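Kekmont Culinary School
Evening and Weekend Classes: Frequently Asked Questions
Last updated 05/04/2024

Who may enroll?
Classes are open to adults aged 18 and over. No previous training is required for the Foundation courses (Soups and Stocks, Everyday Breads, Rice and Grains). Applicants for Sauces II must have completed Sauces I or have the written approval of the course leader, Veerle Cuypers.

How much does a class cost?
A single evening session is $75. A weekend session, which includes lunch, is $117. The full Foundation certificate is $700 when paid in one installment. Ingredients are included in all fees. Aprons are lent at no charge and must be returned at the end of the session.

How do I register?
Registration forms are available online and at the Garel Street office. A place is held once payment has been received. Telephone reservations are not accepted.

What is the cancellation policy?
Cancellations made seven or more days before a session receive a full refund. Later cancellations receive a credit toward another session in the same term. No refund or credit is given for missed sessions. 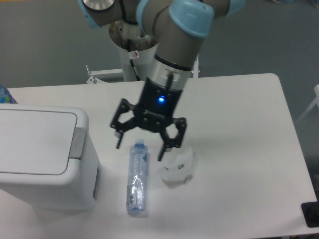
Students who wish to transfer a place to another person may do so up to the day before the session. The office must be given the name of the new student and details of any food allergies.

Can the school accommodate allergies and special diets?
In most cases, yes. Please list all allergies on the registration form. Recipes can usually be adapted for students who avoid dairy, eggs or shellfish. The teaching kitchens handle wheat and tree nuts daily, and the school cannot guarantee that any dish will be free of traces. Questions may be directed to Sheena Matheson in the student office.

What should I wear?
Closed shoes with a non-slip sole are required. Long hair must be tied back. Loose sleeves and dangling jewelry are not permitted near the ranges.

May I bring my own knives?
Yes, provided they are carried in a roll or case. Knives left at the school after class are kept at the office until the end of term.

May I take home what I cook?
Yes. Students should bring containers with tight lids. Dishes containing raw egg or raw fish must be eaten on the premises.

Are the recipes available afterward?
Printed recipes are handed out at each session. Quantities are given in both cups and grams. Replacement copies may be requested from the office within the same term.

When does the next term begin?
The winter term begins in January. The schedule is posted on the Classes page, and returning students may register one week before general enrollment opens.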